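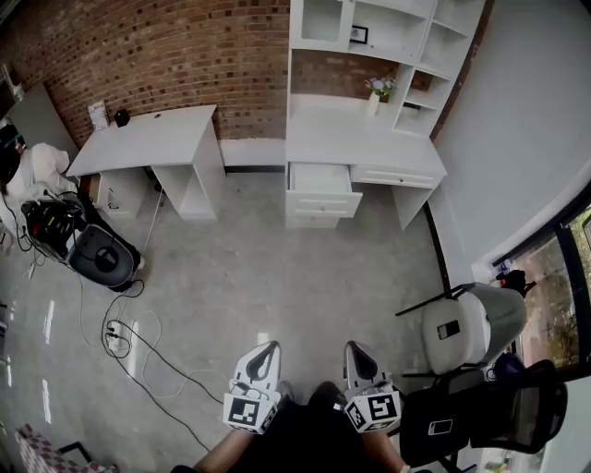 About Bjarnason

Bjarnason writes control and perception software for manipulators. We supply the layer between a learned or scripted policy and the motor drives: pose estimation, time alignment, trajectory generation, limit checking and logging. We don't make arms or grippers, and we don't sell integration services except where a customer is using our software for the first time.

The company has 30 employees. Most of them are software engineers, and the rest are split between test, support and administration. We have operated from the same address since we were founded, in a converted brick building on the edge of an industrial park.

What we make

Eltard is our runtime. It accepts targets from a planner or a policy at whatever rate they arrive, resamples them, and produces joint commands at a fixed 600 Hz. Targets carry the timestamp of the observation they were computed from. Eltard discards any target older than a configured limit and blends the remaining ones into the current motion without a step in velocity. If no valid target arrives in time, the arm decelerates along its present path and holds. Behaviour at each of these transitions is specified in the manual and covered by the regression suite.

Dusaveo is our perception and recording package. It reads demonstrations made with hand-held grippers that carry fiducial markers, recovers the pose of each gripper, estimates finger opening, and writes the result with the source video in a single indexed file. It handles one or two grippers. Each pose is stored with a covariance and a flag showing whether it was measured directly from a marker or interpolated across an occlusion. Downstream users can then decide for themselves how much interpolated data to keep.

The two products share a time base and a file format. They can be licensed separately.

How the work is organized

There are three groups.

The control group is led by Antigoni Moschos. It is responsible for Eltard, the drive interfaces and the kinematics library. Changes to the inner loop are reviewed by two people and run on hardware overnight before they are merged. The group also maintains the simulator, which uses the same binary as the real controller with a different driver loaded. We keep it that way so that timing faults can be reproduced on a desk.

The perception group is led by Emrys Watkins. It is responsible for marker detection, camera calibration, visual-inertial tracking and Dusaveo's viewer. Much of its effort goes into ordinary rooms: polished floors, bright windows, plain walls with few features, cabling on the ground, furniture that gets moved between sessions. Tracking that only works in a prepared cell is of limited use to our customers, so the group's reference recordings are made in furnished spaces under whatever light is available. The reference set now holds around 4,000 recordings. It is versioned, and every release of Dusaveo is scored against the full set.

The tooling group is led by Mieke Van Beek. It is responsible for builds, continuous integration, the log format and the command-line tools. It also runs the data checks that sit between recording and training. These look for dropped frames, clock drift between devices, implausible gripper velocities, and sessions in which the left and right marker identities have been swapped. The last fault is easy to introduce and hard to see in aggregate statistics. It has had its own test since version 2.

History

The company was founded by Halldóra Juhl and Abílio Marinho, who had previously worked together on motion control for packaging lines. The first product was a trajectory generator sold as source code under the name Brikitham. It had no perception component and assumed that someone else would supply accurate targets.

Customers increasingly wanted to drive it from cameras and, later, from learned policies. Those sources were noisy, irregular and sometimes late, and Brikitham had no means of dealing with any of that. Eltard was written as a replacement, starting with the handling of time. Brikitham is no longer sold, but existing licences continue to receive fixes.

Dusaveo began as an internal script for checking recorded demonstrations before they were replayed on an arm. The script was slow and worked with a single camera model. It was rewritten as a supported product after several customers asked for a copy.

Halldóra is managing director. Abílio is responsible for customer projects and still maintains the spline code.

Engineering practice

We publish release notes for every version, including known defects. A defect that can cause unexpected motion is reported to all licence holders by email on the day it is confirmed, with a workaround if one exists.

Interfaces are stable within a major version. Log files from any earlier version can be read by the current tools. Each major version is supported for 5 years from its first release.

Eltard is not a safety controller. It enforces position, velocity and torque limits in software, and these limits are useful, but they don't replace a rated stop circuit. The manual sets out what the integrator must provide.

Recordings made by customers stay on their own systems. Dusaveo doesn't send telemetry. If we need a recording to reproduce a fault, we'll ask for it, and it is deleted when the ticket is closed unless the customer agrees in writing that it may be added to the reference set.

Working here

New engineers spend their first month on the support desk, with a senior colleague, whatever group they are joining. They also record demonstrations themselves and process them from calibration through to replay. Most of our documentation changes come from people in that month.

We take two co-op students each term, one in perception and one in tooling. Applications for the September term close at the end of February. Please send a transcript and one piece of code you wrote yourself, with a paragraph on what you would change in it.

Contact

Licensing and evaluation requests go to the sales desk through the contact form. Evaluation licences cover both products and include access to the simulator. Existing customers should use the support portal and attach the log header, which contains the version, driver and calibration identifiers we need in order to begin.

Visits are by appointment. Visitor parking is at the rear of the building, off the service lane.

Page last revised April 28, 2018.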